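How judo belts and gradings work

Posted Jan 28, 2020

If you have just started judo, you have probably noticed that people in the class wear belts of different colours. The colour shows how much judo a person has learned so far. This page explains what the colours mean, how you move from one to the next, and what happens on the day of a grading at our Plimholm and Ultthorpe classes.

What is a belt for?

The belt has two jobs. It keeps your jacket closed, and it tells your coach and your partner how much you know. If you are a green belt and your partner is a white belt, you know to throw gently and to hold on to their sleeve so they land well.

Everyone begins with a white belt. After that the usual order is yellow, orange, green, blue, brown and black. Younger children also earn coloured tips, which are sewn on the ends of the belt. A white belt with a yellow tip is partway to yellow.

What is a grading?

A grading is a kind of test. You show your coach the throws and holds you have been practising, and you say their names in Japanese. Most of the names are made of short words that come up again and again. For example, "goshi" has to do with the hip and "gari" means a reaping movement with the leg. Once you know a few of these words, the long names are easier to remember.

At our club you need to come to at least 13 classes before you can try for your next tip or belt. You also need to be 7 years old to try for a full yellow belt. Children who are 5 or 6 work on their tips first. 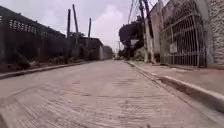
For your first grading you will be asked to show:

Breakfalls to the back and to both sides
One throw to the right
One hold on the ground, kept on while the coach counts
How to bow to the mat and to your partner
How to tie your own belt

Breakfalls come first because they are how you land safely. You tuck your chin in, keep your head off the mat and slap the mat with your arm. Practise these in class and never on a hard floor at home.

What happens on the day?

Wear a clean judo suit, called a judogi. Cut your fingernails and toenails short, and take off any watches or jewellery. Long hair should be tied back with a soft band. Bring a drink bottle and wear thongs or sandals to the edge of the mat – bare feet are only for the mat itself.

You will warm up with everyone else. Then the coach, Bilal Yammine, calls people up in pairs. Your partner is there to help you, so they won't try to stop your throw. If you forget a name or start on the wrong foot, you can ask to begin again.

What if I don't pass?

Your coach will tell you which part needs more work, and you can try that part again at a later class. You don't have to repeat the whole grading. The next full gradings are in October.

Words to know

Dojo – the place where you train
Tatami – the mats
Obi – the belt
Rei – bow
Hajime – begin
Matte – stop

When you hear "matte", let go straight away, even if you are in the middle of a throw you like.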